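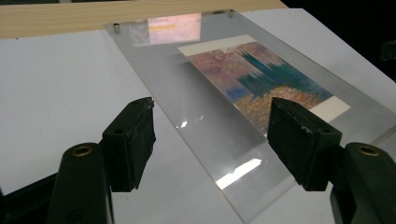
How to frame a print behind acrylic

Acrylic weighs about half as much as glass and won't shatter if the frame comes off the wall, so it suits large prints, hallways and kids' rooms. It scratches easily and holds static, and most of the trouble people have with it comes from those two facts. The steps below are for a paper print in a timber frame with a mat board. Allow an afternoon for your first one.

What you need

A frame with a rebate at least 12 mm deep
Acrylic sheet, 2 mm or 3 mm, with the protective film still on both sides
Mat board and backing board, both acid-free
Japanese paper hinges and wheat starch paste, or gummed linen tape
Scoring knife, steel rule and two clamps
Microfibre cloths, never used on anything else
Framer's points or a flexi-point gun
Brown paper tape for the back
Two D-rings and hanging cord

Measuring

Measure the rebate, not the front opening of the frame. Take the width at both ends and the height at both sides, and work from the smaller figure each time. Timber frames are rarely perfectly square.

Take 2 mm off each dimension for the acrylic. It expands in warm weather, and a sheet cut to the full size of the rebate will bow by February. My last frame had a rebate of 596 mm by 342 mm, so the sheet was cut to 594 by 340. The backing board and mat can be cut to the same size.

Cutting the acrylic

Leave the film on. Mark your line on the film with a fine pen, clamp the steel rule along it and score with the knife. Use light pressure for the first two passes, then press harder. Eight to ten passes will do for 2 mm sheet. For 3 mm you want to be nearly a third of the way through before you try to snap it.

Line the score up with the edge of the bench, scored side up, and press down firmly in one movement. If it doesn't go, stop and score it again. Forcing it will send the crack off the line.

Scrape the cut edge with the back of the knife blade, held square to the edge, then go over it with 240 grit wet and dry paper. The edge will be hidden by the frame, so there's no need to polish it.

If you'd rather have it cut for you, most plastics suppliers will do it while you wait. I buy mine from Tonero, who charge by the cut and leave the film on if you ask.

Hinging the print

Never glue the whole print down, and keep masking tape and sticky tape well away from it. The adhesive goes yellow and comes through the paper.

Lay the backing board on a clean bench and the mat over it. Slide the print around until it sits properly in the window, then weight it with something soft and lift the mat away. Attach two hinges to the top edge of the print only, on the back. The paper needs to hang freely so it can move with the humidity. Let the paste dry under a weight for an hour.

Keeping the dust out

Wipe down the bench first and turn off any fan. Peel the film off the inside face slowly, starting from a corner. Fast peeling builds up static and the sheet will pull in every bit of fluff in the room. If it does, wipe it with a barely damp microfibre cloth and wait a few minutes.

Don't use window cleaner. Anything with ammonia in it will craze the surface. Soapy water is fine, or an antistatic plastic cleaner.

Lay the sheet over the mat, turn the whole lot up to the light and check for specks before it goes in the frame. Peel the outer film last.

Closing up

Fit the points every 80 mm or so, seal the back with brown paper tape, and screw the D-rings in a third of the way down each side.

Last updated 2021-04-26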